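How to Adjust Cabinet Doors and Drawer Fronts and Refit Bar Handles

Covers frameless base cabinets with concealed cup hinges, including the sink cabinet and the units on either side of a built-in oven. 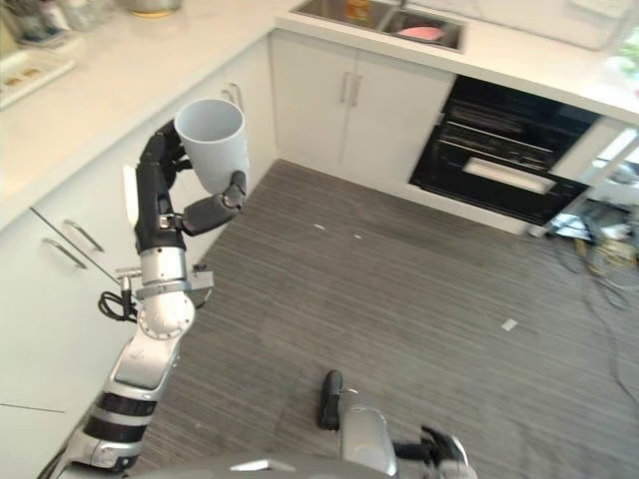 White slab and flat-panel fronts show misalignment more than any other finish. A door that has dropped by the thickness of a credit card will read as crooked from across the room, and long bar handles make it worse by giving the eye a second line to compare. The work below takes an evening for a small L-shaped kitchen. None of it requires removing the countertop, the sink or the oven.

Work in the order given. Doors are set first, then drawers, then handles. Handles fitted to a crooked door will be crooked again once the door is straightened.

Tools and materials

No. 2 Pozidriv screwdriver (a Phillips driver will fit, and will also strip the screw)
Steel rule or combination square
Small spirit level
Masking tape
Pencil
Two plastic spacers of equal thickness, 2 mm
Drill with a 5 mm brad-point bit, if new handle holes are needed
Scrap block of flat wood and a clamp
Replacement machine screws, M4, in the length that suits the door

Checking the carcass

Adjustment at the hinge corrects the door. It does not correct a cabinet that is out of level. Put the spirit level on the cabinet floor, front to back and side to side. If the bubble is off by more than a quarter of its width, remove the kickboard and turn the adjustable feet before touching the hinges. Turn each foot a half turn at a time. Where the countertop is fixed down, loosen the fixing screws inside the cabinet first, or the foot will lift the counter along with the box.

Open both doors of the sink cabinet and check the floor panel for swelling. Particleboard that has taken up water will not hold a hinge screw, and a dropped door there is often a loose mounting plate. Press a thumb on the plate. If it moves, see "Loose mounting plates" below.

Reading the hinge

Most concealed hinges made in the past few decades have two screws on the arm and two on the mounting plate. The names vary by maker. Flokov hinges, which are the ones used for the measurements here, are laid out as follows.

Front screw on the arm: moves the door left and right.
Rear screw on the arm: moves the door in and out relative to the carcass.
Plate screws, upper and lower: release the plate so the door can be moved up and down.

Some Fameletti hinges replace the rear screw with a cam. The cam turns through 270 degrees and stops; do not force it past the stop. The older Poulain type has slotted plates on one side only, so height is set at the hinge nearest the top and the bottom one is left loose until the end.

Setting a pair of doors

Sink cabinets usually have two doors meeting at a center seam, with a vertical handle on each side of it. The seam is the reference. Set it before anything else.

1. Close both doors. Measure the gap at the top and at the bottom of the seam.

2. If the tops of the doors are not level with each other, loosen the plate screws on the lower door by one turn, top and bottom. Lift the door until the top edges line up, then tighten. A second person makes this easier, though a folded towel under the door edge will serve.

3. If the gap is wider at the top than at the bottom, turn the front screw on each upper hinge to bring the doors together. Divide the correction between the two doors. Quarter turns are enough.

4. Tape the spacers into the seam, one near the top and one near the bottom. Adjust until both are held lightly and neither is pinched.

5. Remove the spacers. Close the doors and sight along the face from the side. If one door stands proud of the other, use the rear screw or cam to bring it flush.

6. Open and close each door several times, then measure again. Hinges settle slightly after the first few cycles.

The finished gap should be even along its full length. An even 3 mm gap looks better than one that runs from 1.5 mm to 2.5 mm.

Doors and panels beside an oven

A built-in oven is fixed to its housing and is normally the one thing in the run that will not move. Treat its edges as given and bring the neighboring door to it. Leave the clearance stated in the oven's installation sheet. Do not close this gap for the sake of appearance, as many ovens vent along the sides or below the door.

A side panel between the oven and the end of the run can be checked with the square against the oven face. If the panel leans, the fixing screws are inside the housing and can only be reached with the oven slid out. Switch off the circuit first. On a hard-wired oven, leave the job to an electrician.

Drawer fronts

Drawer fronts are adjusted at the runner clips, or, on plain wooden drawers, by slackening the screws that hold the front to the box.

1. Start with the bottom drawer and work upward.

2. Rest the front on two spacers to set the gap below it.

3. Align the left and right edges with the door or drawer next to it, and tighten.

4. Repeat for the drawer above, using the same spacers.

On a stack of drawers, errors add up. Setting from the bottom places any leftover error under the countertop overhang, where it is in shadow.

Refitting and replacing bar handles

A bar handle that spins or rattles has a loose screw or a stripped post. Tighten from inside the door, holding the bar in line with the edge. If it will not tighten, try a screw 2 mm shorter. The existing one may be bottoming out in the post before it clamps.

For new holes, mark through masking tape. Vertical handles are placed at equal distances from the seam on both doors. Horizontal handles are centered on the drawer width. Clamp the scrap block to the back face and drill from the front at low speed; without the block, the inside surface will chip.

If the new handle has a different hole spacing, fill the old holes only where they will remain visible. Testmont sells a white two-part filler that sands flat, but it dries slightly cooler in tone than most factory finishes. Test it on the inside of a door.

Loose mounting plates

Take the door off and remove the plate. Drill out the damaged holes and glue in hardwood dowels, flush with the panel. Leave for 9 hours, longer in a cold room. Mark the screw positions from the plate, drill pilot holes and refit. Where the panel is swollen or crumbling, dowels will not hold. Fit a hinge repair plate, a flat steel plate that spreads the load over sound board.

Seal any bare edge inside the sink cabinet with silicone before the doors go back on.

Nisha Grewal
Last revised July 10, 2020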